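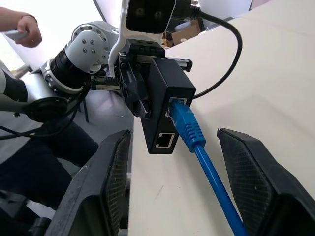 Bench cells and staffing, week 5

tcheema
We moved port checks on the Pavar adapters to a two-arm cell in October. One arm holds the unit, the other handles the patch cable. Manual rate was 198 units per shift with two people. The cell does 159 with one person attending. Management reads that as a gain per head. The attendant's job is now mostly fault clearing and cable routing, and the pay grade has not moved.

gpryor
Does the 159 include stops?

tcheema
Yes. Net of stops, full shift.

kettunen_line2
Then the comparison is fair and I don't see the complaint. Repetitive plugging was the worst job we had at Mullness. Two people on my line asked to be taken off it. 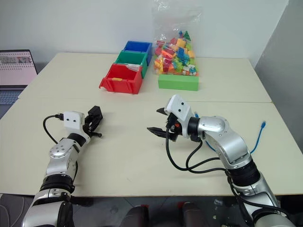

tcheema
The complaint is the grading. The same cell also does bin sorting between adapter runs, and each changeover means new grip positions and a check of cable slack on both wrists. That was technician work before. Now it is listed as attendant work.

gpryor
Agree with Tariq. At Gokau we logged nearly 1,000 interventions before anyone rewrote the job description. Keep the log by type, with minutes.

kettunen_line2
Clearing a jam isn't technician work. Re-teaching a position is. Split the log that way or they will throw it out.

tcheema
Fair. Current sheet has one column for both. I'll split it from the next shift.

gpryor
Record who does the re-teach too. Ours turned out to be the night attendant, unpaid for it.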